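Nonda Cloth Handling: Gallery

Notes and wrist views from the soft goods collection at the Prevby lab

The Nonda project gathers teleoperated examples of cloth handling for a policy that learns from demonstration. Collection takes place at Prevby, on two bimanual stations that share one operator interface. Each episode stores the wrist streams, joint positions, gripper opening, the operator's commands and a short text instruction. The gallery covers the soft goods part of the set: throws, towels, scarves and other items with no fixed shape.

Rigid objects made up most of the first release. A policy trained on that release closed well on cups and boxes and poorly on fabric, where it tended to pinch air above a fold or press the fingertips into the table. The May collection was planned to correct this. Operators were asked to work slowly near the cloth and to reopen and retry after a missed pinch without ending the episode. Retries are kept and labeled as such.

Item list and naming

Items are entered by type, main color and surface texture. An item with more than one texture gets one entry and a secondary tag, so a fringed throw is stored as "throw, cream, smooth, fringe." Size is measured flat, before the item goes into rotation. The current list has 40 items, of which 14 carry a secondary tag.

Start states

Cloth is dropped onto the work surface from a low height and left as it lands. Operators do not straighten it. If the item falls over the edge of the surface, it is dropped again. The state is then tagged as flat, draped or bunched. Bunched states are the slowest to work and have the highest rate of missed pinches.
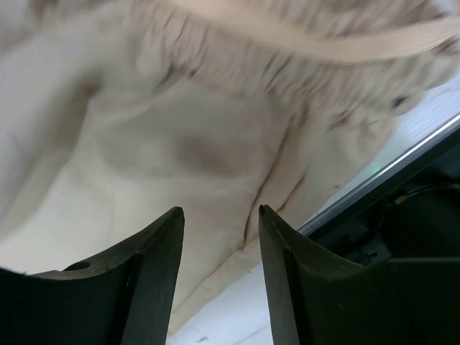 Cream-to-beige fabric in broad folds, with a fringed section beyond the smoother cloth. A long crease runs down toward the space between the two fingers.

Why is the wrist view recorded if a fixed overhead camera already covers the station?

The overhead view loses the contact point as soon as the arm moves over the cloth. The wrist view keeps the fingertips and the nearest folds in sight during the approach, and the policy relies on it most in the last part of the motion. Both streams are stored with the same clock, and training uses them together.

Fold labels

Annotators mark one target fold per grasp attempt. The label is a short line drawn along the ridge, placed on the last sharp image before the fingers close. Shadows and surface marks are ignored. Where two folds meet and either could be taken, both are marked and the attempt is tagged "ambiguous." Fringe is labeled as a region, without a line, and is left out of the fold count.

Episode checks

Every episode passes through Tatard, the in-house review tool. Tatard plays the streams side by side and flags dropped images, clock drift and gripper readings that do not match the commands. An episode with 3 or more flags is sent back for manual review. Almost 2 percent of soft goods episodes were rejected in the last round, mostly for clock drift on the left arm.

File layout

Episodes are grouped by item, then by start state. Text instructions are stored as typed, including spelling errors, with a cleaned copy in a second field. Label files from before May use the older Lenihan format and need the converter in the tools folder. The converter does not carry over "ambiguous" tags, which have to be merged from the review log by episode number.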